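Setting up the Tatura hand-held gripper: first recording

Charge the unit, fit both finger pads and check the bracket screws. Set the recording rate in the Undholm app and leave exposure on auto.
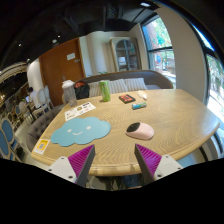 Open the fingers fully, close them, then open again. The app stores both limits. Repeat if the reading at full close is above 7.

Lay out the objects and keep bright windows to one side. Approach slowly, stopping short of the table edge. Each clip may hold up to 3000 samples; delete any under 100.

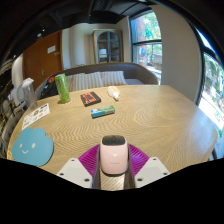

Gripper at the end of the table, objects laid out.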